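How to Fold a T-Shirt (and Which Advice to Ignore)

Posted 10 Apr 2023 by Hatem Soliman

Every few months a new folding method goes around, and every time I'm told it will change my drawers forever. I've tried most of them. My drawers are still drawers. What follows is the plain method I went back to, plus some doubts about the fancier ones.

What you need

A flat surface wider than the shirt. A bed will do, though it sags and the folds come out crooked. I don't own a folding board. I borrowed one from my neighbor Tarık Çetinkaya for a week and gave it back -- it makes very even shirts, and it also has to live somewhere.

The basic fold

1. Lay the shirt face down with the collar pointing away from you. Smooth it from the middle out to the sides with your palms. If you skip this, no method on earth will save you.

2. Fold one side in toward the middle, so the new edge runs straight down from halfway along the shoulder. Fold the sleeve back on itself so it doesn't stick out past the edge you just made.

3. Do the same on the other side. You should have a long strip the same width top to bottom. Most shirts flare a bit at the hem, so tuck in whatever pokes out.

4. Bring the hem up to just below the collar. For a shelf, fold in half once more and stop. For a drawer where you want shirts standing up, fold in thirds instead.

5. Turn it over.

About standing shirts on edge

The claim is that you'll see everything at a glance and never dig again. Maybe, if the drawer is full. With 22 shirts in mine it worked fine. In July, when half of them were in the wash, the rest slumped over and I was digging again. A shoebox lid on its side helps hold the row up. The dividers they sell for this do the same thing for more money.

The two-second fold

You've seen the video: pinch, pinch, cross, shake, done. It does work on a stiff, new, medium T-shirt. On an old soft one I get a lopsided lump, and then I have to fold it properly anyway. Learn it if you like party tricks.

Does folding stop wrinkles?

Somewhat. I don't believe the people who say rolling prevents them. In my suitcase, rolled cotton came out with lots of small creases where folded cotton had a few long ones. What helped more was taking shirts out of the dryer right away, and not packing the drawer so tight that I had to shove it closed.

Long sleeves go the same way, except that after step 2 you lay the sleeve straight down along the body. Hoodies I hang up. The hood makes a bump whatever you do with it, and I've stopped arguing with it. 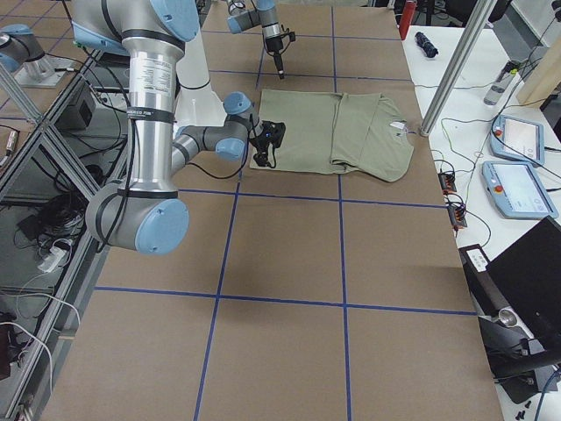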